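Valter Bastos
Thread on what I do for a living now, seeing as my mum has started telling people at the bowls club I "work in AI". I pick up cans. 1/22
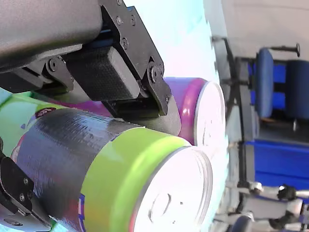
2/22
The job title is demonstration operator. I hold a pair of handles, the arm copies my hands, and a computer writes down every joint angle and every camera view. Do that enough times and a model learns to do it without me. That's the theory and also the redundancy plan.

3/22
Our current task is called "two cans, one grasp". The gripper has to take hold of a pair at once, lift, carry and put them down in a tray. It was my colleague Custódio Abreu's idea. He wrote it on the whiteboard and then went on annual leave.

4/22
The target is 4000 good episodes. An episode is one attempt, start to finish, usually under half a minute. A good episode is one I'd be happy to show a small child who was going to copy everything I did, including the sighing.

5/22
We're at 798. I know this because there's a counter on the screen at eye level and it doesn't go away when you close the window.

6/22
Things I used to believe about cans: they're all the same. Things I believe now: a full can and an empty can are two different animals, and a half-full can is a third one that hates you.

7/22
Lying down is worse than standing up. Standing, a can stays where you left it. On its side it has plans. Squeeze two of them together a touch too high and one scoots out the front like a wet cake of soap.

8/22
Also they're shiny. Lids especially. On the wrist camera a lid will happily blow out to pure white, and then you're asking a model to find the edge of a lightbulb.

9/22
I asked whether we should fix the lighting. The answer was no, leave some of it ugly, people's kitchens are ugly. Fair enough. I've seen my kitchen.

10/22
Same thinking with the labels. If every can in the set is red, the model learns "red". So we go for loud ones, plain ones, purple ones, lime green ones, anything on special at the servo. My expense claims look like a teenager's birthday.

11/22
Someone asked in the replies what the hardest part is. Being boring in the right way. You want variety in where the cans are and how they sit. You do not want variety in whether the operator has had lunch.

12/22
You can see lunch in the data, by the way. Custódio plotted grasp speed against time of day back in October and there's a dip you could park a ute in.

13/22
Failures. We keep them, in their own folder, labelled by type. Slipped. Pinched one, left one. Knocked both off the table. There is also a label called "other (Valter)" which I did not create and can't delete.

14/22
First 200 episodes of this task got binned. All mine. I'd been nudging the cans together with the side of the finger before closing, every single time, without noticing. The model picked it up straight away and nudged everything, including things that weren't cans.

15/22
Watching a machine do an impression of your bad habit is a very particular feeling. Like hearing yourself on an answering machine, if the answering machine then tried to shove a stapler.

16/22
So now there's a rule: approach, settle, close, wait a beat, lift. The beat matters. If you lift while the fingers are still closing, the recording has two things happening at once and the model has no idea which one did the job.

17/22
And reset by hand between goes. Pick the cans up, put them somewhere else, turn one around, step back. The reset takes longer than the episode. The reset is most of the job, if I'm being fair to the job.

18/22
We tried having the arm reset for itself. Project name Cordeiro, lasted a fortnight. It was very good at putting the cans exactly where it found them easiest to pick up. I respect that enormously.

19/22
A good day is 200 keepers. A bad day is when the sync between cameras and arm drifts and you find out at knock-off. Check your timestamps at morning tea, kids. Check them again after. I've got a sticky note that just says TIMESTAMPS in increasingly poor handwriting.

20/22
"Won't it take your job?" It's welcome to this one. Next on the board is folding tea towels, code name Warkard, and I've watched the people doing the pilot. They have the thousand-yard stare and the neatest linen cupboards in Brisbane.

21/22
Practical tip for anyone starting out with teleop: grip the handles loosely. Your forearms will tell you why by the second afternoon. And trim the dead time off the front of each episode, or you'll train a robot that begins every task by hovering and having a think.

22/22
Right, break's over. 799 is going to be a purple one and a stripy one, lids to the left for a change – big day. Will report back if Custódio ever returns from leave.

Posted 02/02/2023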